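机器人学习实践课 讲义四
示教数据的采集:从场景布置到入库
主讲:Tiziana Marchetti 实验指导:Rostyslav Levchenko

上一讲讲了模仿学习的基本形式:策略网络从观测到动作的映射,由人类示教数据拟合得到。本讲只讲数据从哪里来、怎么采、怎么检查。公式很少,但课程作业的分数有一半取决于这一部分,请在进实验室之前读完。

一、几个术语

任务:用一句话写清楚的目标,例如“把土豆放进锅里”。
片段(episode):从初始状态到终止状态的一次完整示教,包括图像序列、关节角、夹爪开合量和时间戳。
初始状态:片段第一个时刻的物体摆放和机械臂位姿。
终止状态:操作员判定任务完成或失败的时刻。
场景配置:台面、物体种类、相机位置和光照的组合。同一场景配置下可以有很多初始状态。

注意区分“场景配置”和“初始状态”。去年有几组把两者混在一个字段里填写,后期无法按条件筛选,只能重新标注。

二、任务的选择

本学期的公共任务集叫 Flularik,内容是厨房台面上的取放和开合动作。每组从中领取2个任务:一个只涉及单个物体的移动,另一个包含先后次序,例如先揭盖、再放入、再盖回。第二类任务较难,误差会沿步骤累积,前一步放偏的锅盖会改变后一步的观测分布。

物体尽量选日常用品。光滑和透明的表面要有意识地保留。玻璃盖会透出背后的颜色,金属圈会产生反光,深度相机在这些位置常常返回空值。如果训练集中全是哑光的积木,换到真实厨房后性能会明显下降。食材的形状不规则,抓取点每次都不同,也应当包含在内。

三、场景布置

台面上先放大件,再放小件。大件的朝向要便于固定相机看到其主要特征,小件放在机械臂可达范围之内,且不能被大件完全遮挡。摆好后机械臂退到相机视野之外,先存一张静态参考图,再开始录制。 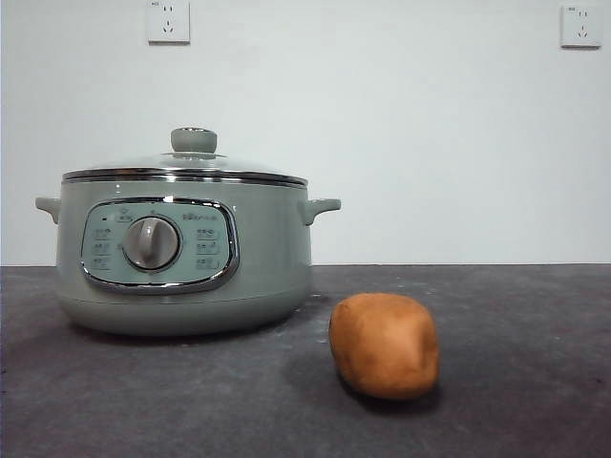 图4-1 放入任务的参考图:电锅在左,土豆在其右前方,玻璃盖处于盖合状态。

参考图有两个用途。一是供操作员在每个片段开始前对照,判断相机有没有被碰动;背景里的固定参照物,如墙上的插座面板和台面后沿,比物体本身更适合做这个检查。二是供后期标注时核对物体清单。

初始状态需要变化,变化的方法如下。小件的位置在可达范围内随机取点,朝向也随机;大件每录完一批移动一次,幅度不超过一个手掌宽。不要每次都凭感觉摆放,人会不自觉地把东西放回顺手的位置。请使用 Levchenko 写的取点脚本,按屏幕上的提示摆放。

四、录制

遥操作使用实验室的 Drummond 主从臂。每次录制由两人配合,一人操作,一人记录和复位。操作员连续工作后动作会变快、变粗糙,因此每录13个片段必须换人。

动作要求:
接近物体时匀速,不做无意义的停顿。
夹爪闭合后确认抓稳再抬起。
揭盖时从盖钮处夹取,竖直抬起一段后再平移。
如果抓取失败,可以在同一片段内重试一次,并在记录表中注明“含重试”。

含重试的片段不要删除。它们包含从偏离状态恢复的动作,这正是行为克隆最缺的数据。但操作员走神、误触踏板造成的异常片段应标为作废。

五、检查与入库

当天录制的数据当天检查,按以下4项进行:
1. 图像帧与关节数据的时间戳是否对齐。
2. 首帧是否与参考图的相机视角一致。
3. 末帧能否看出任务结果。
4. 语言标注是否与实际操作相符。

第四项最容易出错。标注中的物体名称必须使用统一词表,“锅”“电锅”“煮锅”不能混用。词表由 Leen Atallah 维护,需要增加新词时先提交申请,不要自行填写。

检查通过的片段上传至 Clornska 服务器的本组目录。全班的目标是2000个片段,到目前为止已采集的数据集中在单物体任务上,带先后次序的任务缺口较大,请各组优先补充。

六、讨论题

为什么成功率很高的操作员录出的数据,训练效果有时反而不如水平一般的操作员?请从状态覆盖的角度说明。
如果测试时台面颜色与训练时不同,应当在采集阶段还是训练阶段处理?各有什么代价?
设计一种方法,只用首帧图像自动判断相机是否发生了位移。

七、作业

提交一份采集方案,写明任务、物体清单、初始状态的取样范围和作废标准,并附参考图一张。方案由 Melaniia Panasiuk 审阅,通过后方可预约设备。提交截止日期为2021-01-06。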